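## 4. Equipment Planning and Budget

### 4.1 Starting position

The teaching lab at Winderdale had no manipulation hardware before this project. It had two long tables, a set of desktop computers, and a supply cabinet shared with the physics course. Money for new equipment came from one annual allocation, and anything left over in August went back to the general fund. This shaped many of the choices described below. A purchase that could not be delivered and invoiced before August was, for planning purposes, the same as a purchase we could not afford.

We considered three routes: a commercial desktop arm from Tarovberg, a refurbished unit offered by Deng, and a printed arm built in house with hobby servos. The Tarovberg arm was the strongest on paper and came with a service contract. The price of one unit would have taken the full allocation and left nothing for spares. The Deng unit was cheaper, but the seller would not commit to replacement joints after the first year. We chose the printed arm, and the rest of this section explains how the budget for it was set and where it went wrong.

### 4.2 What counts as the cost of an arm

Our first estimate covered the servos, controller board, power supply, filament, and fasteners. It came to $1,045 for the complete station, with the computer excluded. Chak-lun Su, who prepared the estimate, priced each part at the single-unit rate from the supplier Skido and added shipping once. The estimate had no line for cable, test objects, reprinted parts, or the hours of the person doing the assembly.

These omissions are easy to make. The parts list that comes with a printable design is a list of what is in the finished arm. It leaves out the parts broken on the way there, and it leaves out whatever the arm is going to work on. In our records, every purchase made after the first order fell into one of those groups or was an upgrade we decided on later.

Labor was handled separately. We did not charge assembly hours to the equipment budget, but we did log them, and the log shows 62 hours from the first print to the first complete grasping session. A lab that has to pay for those hours should compare the total against a commercial arm before ordering anything. In our case the hours were part of a paid summer position that already existed, so the comparison favored building.

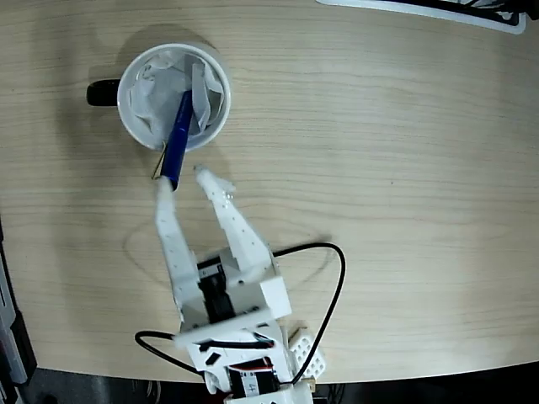 **Figure 3.** Printed gripper at the work surface, with a pen standing in a mug as the target object.

Fingers turned out to be the part of the gripper that needed its own budget line. They are the only printed parts meant to touch things, and they are the parts students most often want to change. The two fingers in Figure 3 differ in shape, one a narrow straight beam and the other wider and tapering to a point, and both are perforated with rows of small holes. Reprinting a finger uses little filament, but it does occupy the printer, and during the busiest weeks the printer was the item everyone was waiting for. We now budget filament by the spool for the whole term and reserve printer time in blocks, with fingers given priority over covers and brackets.

Servos are the next item. We had bought exactly the number the arm required. When one began to skip during a session, the station stood idle until a replacement arrived. The current plan includes 3 spare servos for each station, bought with the original order so that they come from the same batch and need only one shipping charge. We did not try to work out an optimal number of spares. Three was what fit under the allocation after the other corrections were made.

Cable was the smallest line and caused a surprising number of delays. The leads supplied with the servos were cut for a compact layout, and our first station needed extensions before the wrist could move through its range. We ordered these one at a time, paying shipping on each. As Figure 3 shows, the black cables at the gripper take wide loops over the tabletop on both sides, and a length measured in a straight line between two connectors would be too short for that kind of routing. We now measure with a piece of string laid along the intended path, including any loop, and then buy the next length up.

### 4.3 Test objects

Ita Keogh proposed that test objects be drawn from ordinary desk and kitchen items, and we adopted this for cost reasons first. A purchased object set would have given results easier to compare with other groups. It would also have taken money from the spares line, and our course had no plans to publish grasp success rates. Mugs, pens, tissue paper, and similar items can be replaced the same day from any store.

There is still a cost. Objects wander off, and a mug with a different rim changes the task. We set aside $30 per term for replacements and asked that mugs and pens be bought in matching sets, with the extras kept in the supply cabinet.

### 4.4 Revised planning procedure

The procedure we use now has two passes. In the first, the person preparing the order works from the parts list and prices everything needed for one complete station. In the second, a different person goes through the same list and marks each item as structural, moving, contact, or supply. Structural items are bought once. Moving items get spares. Contact items are budgeted as material plus printer time, and supply items are given a fixed amount for the term.

The second pass takes an afternoon. Its main weakness is that it depends on someone having already used the station, and a lab ordering its first arm will not have such a person. For that situation we would suggest ordering a single station early in the budget year, running it for several weeks, and placing the larger order afterward. We did not do this ourselves. Our order for the second station went out before the first had been assembled, and it repeated the same omissions in cable and spares.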